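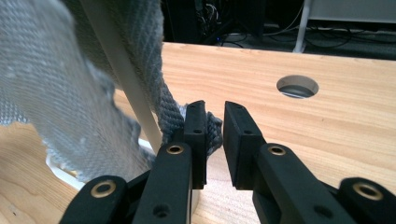 **What is the throw made of?**
Vumovwood throws are a cotton blend in a twill weave. The flecks come from undyed yarn and vary from piece to piece.

**The edge is fraying. Is it faulty?**
The fringed edge is left raw on purpose and will shed small tufts for the first few washes. Trim long threads with scissors. Don't pull them.

**Can I machine wash it?**
Yes, in cold water on a gentle cycle. Close any zippers in the same load or use a mesh bag. One throw weighs 700 grams, so wash no more than 2 at a time.

**Can it go in the dryer?**
Low heat only. Line drying is better for the braided trim.

**How should I fold it?**
Lay it flat on a table, bring the short sides together, then fold in half again. Keep the braid on the outside or it leaves a ridge.

**The braid has come loose. What can I do?**
Tack it down by hand with gray cotton thread. If more than a few inches have come away, contact Clolska for a repair.

**Will the color rub off on wood furniture?**
It can if the throw is damp. Let it dry fully before leaving it on a pale table or chair.

**Do you sell the braid separately?**
Yes, in gray only, by the yard.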